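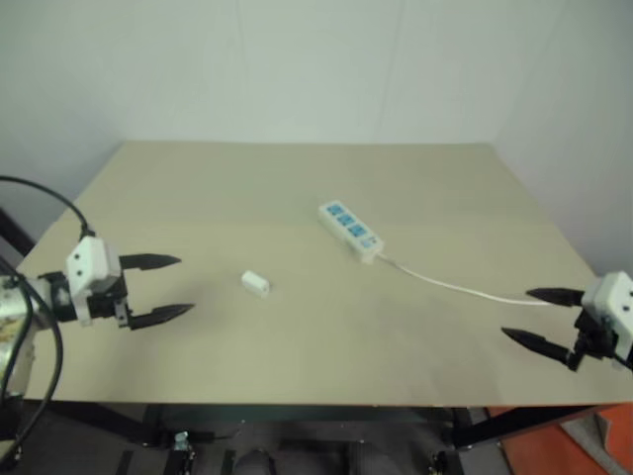

Where should a power strip go on a shared worktable?
Near the back, with the cord running off to whichever side has the wall socket, so the front stays free for elbows and notebooks.

Small Things on the Big Table: the Grisamholm gallery

Welcome to the May gallery! Esben Ladefoged and I have been sorting out the workroom at Grisamholm, one table at a time, and I've had far more fun with it than anyone should have with plugs and cables. We began with a drawer holding 18 chargers (Esben swears half of them were mine) and ended up with a lovely clear beige top and a few things worth keeping on it.

The white strip with the blue sockets is my favourite. Three blue panels in a row, and such a cheerful blue too, when nearly everything else we own for plugging things in is plain white or black. It lay slantwise on the table for most of the morning while we argued about where it should live.

The little white block is the sort of thing that always ends up behind a radiator, so it now has a home in the Plavley tin, next to the spare fuses.

Steinar Thygesen lent us his tape measure and we found there was room for a cord run of 200 cm to the corner, which pleased me no end. Tea at this point, and a very good bun.
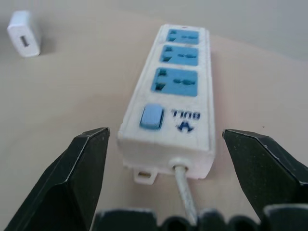 What I love most is the switch, a square blue one at the end, matching the sockets. Each panel has slots for a three-pin plug and a two-pin plug side by side, so Esben's desk lamp and my old radio can be neighbours at last! It has its scuffs and smudges, and I'm rather fond of them. A soft dry cloth with the strip unplugged is all I'd ever use on one.

Next up is the shelf by the door, and the 30 jam jars of screws that live on it. I can't wait.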